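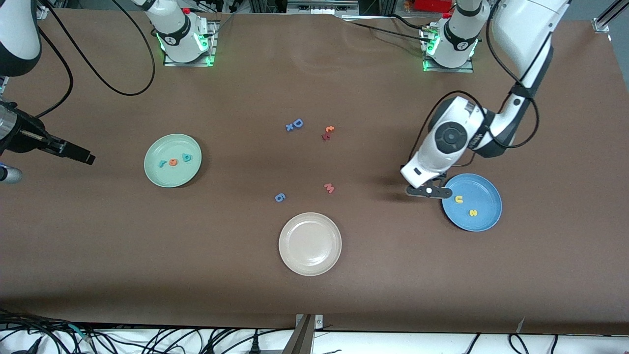 Saeed Bahrami wrote back after the last round that foam letters should get their own line on the sheet, because they end up everywhere and the old sheet only asked about "small parts." He was right, so they have one now!

Dastadside Activity Room – Letter and Plate Table
Room and materials check, 14/08/2021
Checked by: Eldana Gashaw
Second look: Tudor Ghiță

TABLETOP

Surface wiped, no sticky patches – OK
Lovely result. The new cloths from Samance pick up glue on the first pass, and I didn't need the scraper at all.

Edges and corners smooth to the hand – OK
Ran my palm along all four sides, then did it again with a cotton sock over my hand. Nothing caught.

Table steady when leaned on – OK, with a note
Slight rock at one corner. Tudor turned the foot two full turns and it's solid now. Please try it again in January.

PLATES

No chips, cracks or rough rims – OK
Round plates only at this table. Anything with a nick goes in the Kershaw box under the sink, not back on the shelf.

Washed and fully dry before stacking – NOT YET
Two were still damp underneath. I stood them in the rack and will come back to them after lunch.

FOAM LETTERS

Full set present – NO
The tub label says 98 and I got 96. I've looked under the radiator and in the dustpan. If you find a stray letter in a pocket or a shoe, drop it in the tub and cross out this line with my thanks.

No bite marks, tears or loose crumbs – OK
Really pleased with these. They've had a busy year and still feel springy. One M was getting thin at the middle, so I swapped it for a spare.

Small-parts rule posted at the door – OK
Letters stay out of reach of the under-threes. The sign is back at eye level and big enough to read from the hall.

FLOOR AND WALKWAYS

Clear path to both doors – OK
Mat lying flat – OK
I love the Zostilen mat. Grippy, quiet, and it doesn't curl.

Spills kit stocked – LOW
24 paper towels left on the roll. Peter Hrnčiar has the cupboard key.

STILL OPEN
Damp plates (Eldana)
Missing letters (anyone!)
Paper towels (Peter)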